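Firnus Ladies take the shield after extra time in June decider 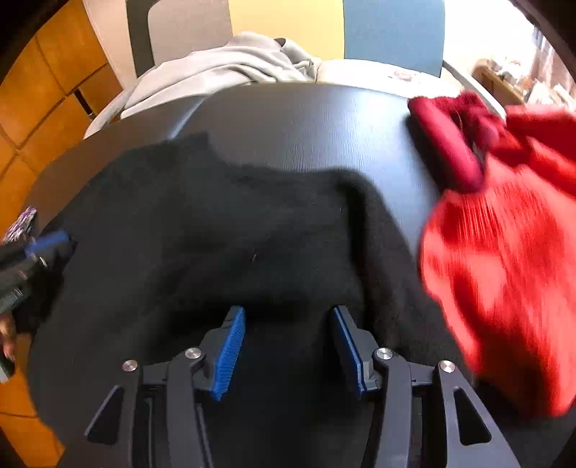 A red knit and a black jumper at the table.

Firnus Ladies are shield winners again. Extra time needed, two players off with cramp, and a finish that had the far bank in bits, but they got over the line by a single point against a Tresis side who will wonder for a good while how they let it go.

Final score 2-11 to 1-13. Read that twice if you weren't there.

Tresis had the wind in the first half and used it. Four points on the bounce before Firnus got out of their own half, and it could have been worse only for a smart stop low to the left from the Firnus keeper, who was called for just about everything in the opening quarter and dealt with the lot. First Firnus score came from a free, tight angle, straight over. Settled them down.

Goal number one was scrappy. Long ball in, broke off a shoulder, pulled on first time and it went in under a crowd of bodies. Level game out of nowhere. Tresis replied with a goal of their own before the break, a much better one, three passes and a finish to the corner, and they went in two ahead. Deserved it too.

Second half a different story. Firnus moved Dragica Pavlović back from the forty to centre half and it changed the match. She won nearly every high ball that came near her, cleared plenty, and hit one from her own side of halfway that dropped over the bar to the biggest cheer of the evening. Only her second season at the grade. She played her juvenile stuff with Krasniqi before the family moved across the river, and there were a good few Krasniqi people in the ground to see her.

The attendance was given as 223, a good turnout for a shield final with a junior match on up the road at the same time. Car park was full well before throw-in and people were walking in from the church.

Tresis were still a point up with normal time gone. Firnus free, 42 metres out, not far off the sideline. Short option was on, and there were plenty shouting for it. She went for the posts instead. Over, just inside the upright, and the whistle went on the puck-out.

Extra time was tired stuff, to be fair to both teams. Wides at both ends. Tresis got the first score and then hit the post with the second chance, and from the rebound Firnus went the length of the field and got the goal that really won it, a low shot that took a deflection on the way thruogh. Tresis came back with two points, one a beauty from the corner, and had a last ball dropped in around the square with everybody up. Pavlović again, out with it, game over.

Manager was hoarse afterwards and kept it brief. "We were beaten twice in that match and we didn't lie down either time. I'm not going to pick anyone out because they'd all kill me. The bench made a difference, the ones who came on in extra time hadn't a bit of fear in them."

Pavlović got player of the match and didn't look too comfortable with the microphone. "I was only put back there because we were getting cleaned out in the air. I'd say I'll be left there now. I'm wrecked, I just want to sit down."

The Tresis captain was gracious about it. She said her side had their chances and didnt take them, wished Firnus well in the next round and thanked the travelling support. They'll be back. Very young team, most of them underage for another year at least, and the full forward line will cause trouble for anyone.

It's the third shield for Firnus but the first since the club regraded, and the trophy itself is worth a mention. The silver on the base is dated 1878 and came off an old rowing prize, so it is a good bit older than the competition. One of the handles has been soldered more than once. It goes on show in the clubhouse from this week and then round the schools.

Next up is the regional stage, where Firnus have been drawn away to Sellelier, who put up a big score in their own final and are strong favourites. Small pitch, heavy enough even in summer. Evening throw-in, 7.30pm, and a bus will go from the clubhouse at 5.45pm if there are names enough for it. Around 90 went to the last away tie so a second bus might be looked at. Put your name on the sheet inside the door or text the club phone. Under 12s go free but must be with an adult.

Training as normal for the seniors, light session only. Under 14s are on the back pitch until the main one gets a rest, goalmouth at the road end is in poor shape after the extra time. Please stay off it at lunchtimes.

Well done also to the under 10s who played at half time and got a great hand from both sets of supporters. Six-a-side, no scores kept, though every one of them could tell you the result. Medals for all, and ice cream after.

Club lotto wasn't won, jackpot goes up again. Anyone with an old team photo from the first shield win is asked to drop it in to the clubhouse for copying, it will be handed straight back.

Firnus scorers: D Pavlović 0-3, remainder to be added when we get the referee's sheet.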